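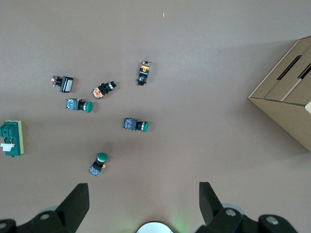
*Push buttons out of the bin, before sorting*

## Sorting a pile of panel buttons: by head or by block?

**pratar_bench** wrote:

I finally got to the switch drawer this week and I am having way too much fun with it. These came out of the control panels we stripped in January, and until now they've been living in one big bin with glands and DIN rail scraps and who knows what else. Mushroom heads, a square one, plain round black ones, orange blocks, blue blocks. I love this stuff! There's something about a proper panel button that a little plastic toggle can't match.

Question for the group: when you put these away, do you sort by the head (color and shape) or by the contact block on the back? My drawers are small, so I have to pick one.

---

**Filip** wrote:

By block, every time. The head is what you see, but the block is what decides if you can use it. I sorted by color for years and always ended up pulling five greens to find one with the contacts I needed.

Nice green mushrooms, by the way. Red ones turn up everywhere and green ones hardly ever come my way.

---

**skurel77** wrote:

Gotta disagree with Filip. On a lot of these the block comes off the back, so it's a separate part! Take them apart, heads in one drawer, blocks in another, collars and nuts in a bag. Then you build whatever you need. My whole wall is done this way and it's a joy to use.

---

**Filip** wrote:

> Take them apart

And then you've got a drawer of heads from one maker and blocks from another and none of them latch together. Been there. Keep them married until you know what you have.

---

**ihsuan_wei** wrote:

Oh I like this thread already. I'm with Filip on keeping them together, but I'd still sort by head first, mushrooms in one drawer and flat ones in the other. When I'm laying out a panel I'm thinking about the hand that's going to hit it, and the contacts come second.

Also please test them before they go in a drawer! Meter on the terminals, press, release, press again. I do each one 5 times. Used blocks can look great and still read all over the place. And don't trust the color of a block to tell you normally open or normally closed, makers don't all follow the same code. Read what's printed on it, then check with the meter anyway.

I-hsuan

---

**pratar_bench** wrote:

Good call on the meter, I was going to skip that. There's printing on the orange ones, so I'll get the magnifier out tonight.

@skurel77 I'm tempted by the split drawers because it would look so good, but I know me, I'd lose the nuts inside a week.

---

**FungPing** wrote:

Small bags! One switch per bag, with its nut and a paper tag saying what the meter said. Then it doesn't matter much which drawer it lands in. I bought a box of 500 zip bags from Grinevska and I'm still working through it. Best thing on my bench.

If the terminal screws are stiff, do those now too. A half turn out and back in with a driver that fits. I've chewed up more screw heads by leaving that for install day.

---

**skurel77** wrote:

Bags are slow to dig through. Open trays with dividers, you can see everything.

---

**FungPing** wrote:

Mine are clear bags, I can see everything too :)

---

**pratar_bench** wrote:

OK, plan for tonight: meter first, then tag and bag, mushrooms in the top drawer and the rest underneath. If I hate it I'll try the trays. Does anyone have a favorite pen for the tags? Mine smears on everything.

---

**ihsuan_wei** wrote:

Pencil. Doesn't smear much on paper tags and you can fix it when you retest. Post the drawers when they're filled, I want to see them!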